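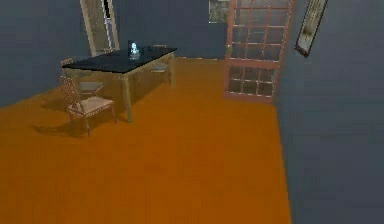 Hakell Simulated Camera and Gripper Bench

Overview | What you get | Our test notes | Specification | Returns

Sold by Dradgate. Software download, single-seat licence.

The Hakell bench is a set of simulated rooms for comparing cameras, grippers and controllers before you spend money on the real ones. Hakell's own leaflet says it will "replace months of lab work". We don't believe that, and we've told them so. We stock it because it does one job well and a couple of others passably, and this page tries to keep those apart.

If you are choosing where to put a camera, read on. If you are choosing between two grippers on grip strength alone, save your money and borrow both.

What you get

The download holds 16 furnished rooms, a camera editor, a small library of arms and grippers, and a script runner that repeats the same trial as many times as you ask. The dining room is the one most buyers open first. It has a glossy black table with light wooden legs, three chairs, dark blue-grey walls, an orange-brown wood floor and a tall glazed door with small square panes. On the table is a single small object, pale blue and see-through.

It looks like a soft opening exercise and it's a mean one. A see-through thing on a shiny dark top is what most depth cameras get wrong in real life, and the bench will let you find out how wrong your settings are. Whether the simulated error matches the error from your own camera is another matter (see below).

Rooms load without an arm. You pick one from the library, place it, and save the layout under your own name. The supplied rooms can't be overwritten, which we were grateful for more than once.

Our test notes

Syahrul Teoh ran the camera side for us and Tullio Mancuso did the grippers. They had the bench from October and were asked to write down what annoyed them.

Cameras. You can set height, tilt, lens angle, resolution and noise. Moving a camera takes seconds, and you can run the same reach from a low view and a high view and lay the results side by side. Syahrul used it to settle an argument over mounting height that had been going on since spring. Thin chair spindles broke up badly at low resolution, much as they do with the cameras we have on the shelf. That part we trust.

We trust the lighting less. Shadows are soft and well behaved. The supplied rooms have no flicker and no sunlight crawling across the floor in the afternoon, and you have to add glare by hand. A detector that scores nicely here can fall over beside an ordinary window. Hakell offers a "random lighting" switch, but on the default setting the changes are timid. Turn it well up.

Depth on clear objects. The noise model treats clear material as a patch of missing readings with a ragged edge. Our real cameras do that some of the time. At other times they report the surface behind the object with total confidence, and the bench never did that to us. If your work involves glass or clear plastic, regard a good score as a reason to start real trials and nothing further.

Grippers. The library has a two-finger parallel gripper, a three-finger one and a suction cup. The Saragih two-finger model can be added as a paid extra. Tullio ran 1000 picks with each of the three stock types, and the suction cup came out well ahead of both of the others. He then spent an afternoon finding out why. The cup seals on anything flat enough, every time, and lets go only when told. No real cup we've used is so obliging, least of all on a dusty surface. After he put in a leak rate of his own the order changed, and he no longer quotes either result.

Friction is one number per material. Finger pads don't wear. Nothing is sticky, greasy or slightly bent. You can compare reach and clearance fairly (will those fingers fit between the chair back and the table edge, yes or no) and that alone may rule out a gripper you were about to order. Please don't use it to compare holding force.

Controllers. You can plug in your own controller or use the Gratmont one that comes with the bench. Ours connected on the second try after we changed the port number, which the manual gives wrongly on the set-up page and correctly at the back. Timing delay can be set from zero upwards. It is set to zero when you install it, and this is the first thing you should change. Tullio's notes say 40 milliseconds made his controller look a good deal more like itself.

Things we liked

The replay tool. You can stop any trial, step back and look at it through a camera that wasn't part of the test.

Results save as plain tables that open in anything.

The rooms have real clutter in the way – chairs pushed in, doors at awkward angles – and an arm on a moving base has to deal with all of it.

Things we didn't

The licence check needs a connection at every start. Hakell says this will change. It said so last year too.

The "realism score" in the corner of the results screen. We asked what it measures and got two different answers. Ignore it, and please don't put it in a report.

Chairs are very heavy by default. An arm that knocks one will stop dead, where a real chair would scrape along or tip over. You can edit the weight for each chair, one at a time.

Specification

Order code: 3110
Rooms: 16
Gripper types supplied: two-finger, three-finger, suction
Extra gripper: Saragih two-finger, sold separately
Controller supplied: Gratmont, basic version
Camera types: colour, depth, or both together
Output: still pictures, depth maps, joint records, results tables
Licence: one seat, may be moved between machines twice a year
Support: by email from Dradgate, bench faults passed on to Hakell

Returns

We'll refund the licence if you tell us before you've activated it. Once activated it can't go back, so ask for the trial version first. The trial has the dining room and the full camera editor, with the script runner limited to short runs. For camera placement you may find the trial is all you need, and we'd sooner you found that out before paying.

Questions about mounting real cameras or grippers to match a bench layout go to Tullio Mancuso on the technical desk. Send your saved layout file with the message.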